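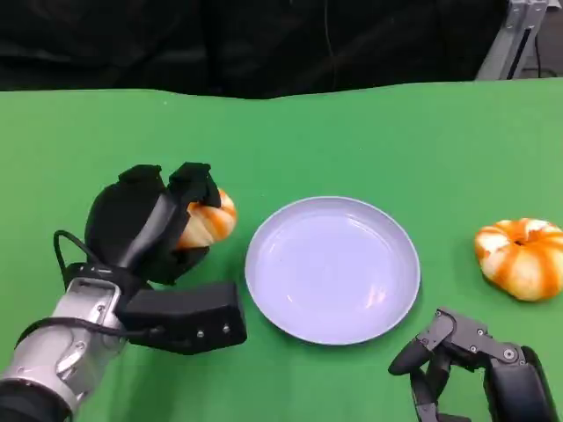

Last updated: Oct 23, 2019

TRIRANO SQUASH SHOW RETURNS, WITH STRICTER RULES ON POLISH

TRIRANO – The Trirano Squash and Gourd Show opens its doors next weekend with 843 entries, a new class for small striped pumpkins, and a rulebook that now spends two full pages on furniture polish.

The polish section follows last year's show, at which several winning gourds smelled strongly of lemon. Entries must now be wiped with a plain cloth. Judges have been told to sniff.

"We want to see what the vine did," said head judge Balakrishnan Kulkarni. "We have seen what the spray can did."

Striped pumpkins used to compete against plain orange ones, and lost with a regularity their growers took personally. They now have their own table and their own ribbon, and will presumably find something else to be upset about.

Seed for next season will be sold by Flarnach, the nursery on Inis Road, whose owner Jingyi Ding will also talk on squash vine borers for 45 minutes. Last June's talk on the same subject ran to two hours – bring a cushion.

Doors open at 10 a.m. Admission is free. Pumpkins may be collected after judging, and growers are asked to take home the ones that lost, too.

Contact: Sihan Luo, Show Office, Trirano | © Trirano Squash and Gourd Show | Back to top

Recent news
Valtonen Hall parking: please read this one
Heaviest marrow disqualified, grower appeals
How to enter a gourd you did not mean to grow

Comments

Yulan Xia: Is beeswax a polish?

Sihan Luo: Yes, Yulan. Page two.

Yuxi Guo: Mine just smells like that.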